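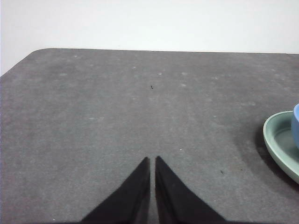

Notes on the second install at Te Moana

The projection piece for the Te Moana moving image weekend is now in its final configuration, and I want the settings written down before I lose the notebook. The first version of Dotcombe ran as a single channel. This one is a two-channel work, 14 minutes per loop, with both channels started from the same trigger.

Source material is Heather MacRitchie's harbour footage and Merle Paewai's field recordings. Heather delivered 3,330 stills from the intervalometer sequence. I discarded the ones with condensation on the lens and kept 2,029. At 12 frames per second that gives 169 seconds, which is why the harbour section runs slightly under three minutes and why the grant application (which says four) is wrong. I have asked Elsie Hollis to correct the printed program. The website already has the right figure.

Colour was the slow part. The gallery's north wall was repainted in May with a warmer white than the test panel, and the shadows went brown on it. I pulled red down in the bottom third of the curve and left the highlights alone. Rhys Partington wanted a grey screen hung in front. We tried one. It fixed the blacks and killed the far edge of the harbour, so it came down again.

Playback is from two small players on a wired network. Sync held within a frame over six hours of testing. Wireless did not, and I would not try it again in a building with that much steel in it.

Sound is four speakers at ear height, plus a sub under the bench. Merle's low recordings have a lot of energy below 40 Hz and the bench rattled until Maxine Waaka put felt between the slats. High-pass at 32 Hz, 12 dB per octave. Levels were set with the doors shut, so expect to bring the rear pair up a little once there are people in the room.

Cable runs, for whoever does the de-rig: power along the east skirting, signal overhead. Do not pull the overhead run from the projector end - it is tied off at the second beam.

Outstanding items are the wall label, the spare lamp and the catalogue essay, which is 400 words over and still refers to the work by its old title, Zaster. I will cut it on Sunday. The Lekus catalogue has the same problem on its contents page, but that one has gone to the printer.

Doors at 6 pm. The first loop starts at ten past.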